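Murnen Play Kitchen Library: progress report, second period
Prepared for Tuominen by Huia McPhee

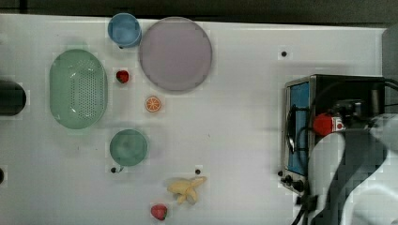 Is the play kitchen collection being used enough to justify a third period of funding?

Borrowing is up, but I would hold off on calling that proof. We recorded 318 loans against 245 in the first period, and a good part of the rise came after we let families keep a set for three weeks in place of two. People who would have gone home without one in the spring took one because the return date suited them. Whether the children played with it any more than before, the loan sheet doesn't say.

What a set contains

The contents have settled down. A standard set now has cups or mugs, a plate, a colander and a handful of toy foods, with fruit going out far more than anything else. The strawberry and the orange slice are what parents ask for by name. Impi Heiskanen wanted to add a full range of vegetables, and I said no until we can keep track of the fruit we have. The toaster oven is a separate item on the books and is not lent with the sets.

Colors were supposed to help with sorting. The plan in the last report was that each set would keep to one color, so a green mug would go back with the green colander. In practice the sets came back mixed within a month — blue cup, green mug, a plate in pale lavender or dusty pink that could belong to anyone. We now check returns against a written list and have stopped pretending the color plan works.

Losses and replacements

Of the 1214 pieces on the books, 100 are missing. Toy foods make up most of that, and small ones go first. Zostov quoted us for replacements and Markov came in lower, though Markov's price leaves out shipping and I have asked for a corrected figure. I don't recommend ordering from either until it arrives.

Cleaning

Fiifi Gbeho handles the wash on Wednesday mornings. Colanders take longer than the rest put together because food and modeling clay get pushed into the holes. He has asked for a second set of soft brushes, and I support that. It is the cheapest request in this report and the one I am surest about.

What we said we would do and didn't

The parent survey went out late and the answers are too few to lean on. Veikko Partanen read them as very positive. I read them as coming from people who already like us. Eero Niskanen will hand out a shorter version at the return desk, where we also reach the families who borrow once and stop.

Request for the next period

Please keep funding at the current level, with the brushes added. I am not asking for more sets. If the desk survey shows that one-time borrowers had a reason we can fix, I will come back with a costed plan in December.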